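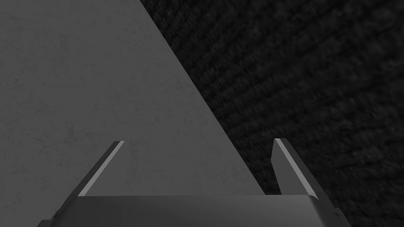

One customer in Pistby wrote to us that the underlay had outlasted two carpets and was still springy enough to go under a third, and asked whether the heavier grade was worth the extra for a staircase. It is, and the reasons are set out further down the page under Stairs and landings.

Home | Flooring | Underlay | Carpet | Fitting tools | Delivery | Contact

Print this page
E-mail this page

Nelton Felt Underlay

Nelton is a needled felt underlay for use beneath fitted carpet, loose rugs and woven stair runners. It is made from recycled wool and mixed fibres, pressed onto a light backing so that it can be cut cleanly and carried without pulling apart. We stock it in two grades, Standard and Heavy, and both come on the same width of roll.

Felt suits people who want a firm floor. A foam underlay feels softer when you first walk on it, but a woven carpet laid over foam tends to stretch and ruck, and the seams work harder than they should. Most makers of woven carpet ask for felt, and some will not honour a claim if it has been left out. Check the label on your carpet before ordering.

Which grade to choose

Standard is for bedrooms, studies and rooms where there isn't much coming and going. It is easier to cut and one person can manage a roll.

Heavy is for living rooms, halls and stairs. It is denser and takes furniture better - the marks left by bed legs and bookcases are shallower and lift out sooner when things are moved. A full roll needs two people to get it up a flight of stairs.

Neither grade should be used over underfloor heating. Wool felt holds heat back and the system will run longer than it needs to. For heated floors please look at the Zindar range, where the heat resistance is printed on every wrapper.

Laying

The floor should be dry, swept and level. Knock down or pull any nails standing proud. On boards with gaps, put down lining paper first to stop dust coming up through the felt and marking the carpet along the lines of the boards.

Unroll the felt the day before if you can and leave it flat in the room with the door open. Butt the edges together and don't overlap them, as an overlap will show through as a ridge. Tape the joins on the upper side. Keep the felt just short of the gripper rods all the way round so that the carpet can turn down behind them.

On timber floors, staple along the edges. On concrete, use a spray adhesive or a thin band of flooring adhesive at the perimeter. There is no need to stick down the middle.

A sharp hooked blade is best for cutting. Cut from the backing side against a straight edge, and change the blade as soon as it begins to drag. The Hajdu trimming knife is sold separately and takes ordinary spare blades.

Stairs and landings

Use Heavy. Cut a separate pad for each step, long enough to cover the tread and come down over the nosing, and staple it under the nose. The nosing is where a stair carpet wears through, and a thin pad there is false economy. Landings can be laid as an ordinary room.

Care

Felt must not be left wet. If there has been a leak, lift the carpet and take the felt outside to dry on both faces. Felt that has been soaked for several days should be replaced. Moth treatment is added during making, but vacuum the edges of the room now and then all the same - undisturbed corners under beds and wardrobes are where trouble starts.

Ordering

Nelton Standard, full roll: order code 1640
Nelton Heavy, full roll: order code 3586
Hajdu trimming knife: order code 107

Part rolls are cut to order and can't be returned unless faulty. Full rolls may be sent back unopened, and we will collect them if you ring before noon. Deliveries to Pistby and the villages go out on Thursday. Elsewhere they travel by carrier, who will leave the roll at the front door but won't take it upstairs.

Samples of both grades are free. Please say which carpet you are planning to lay over the top and we will send the one that suits.

Print this page
E-mail this page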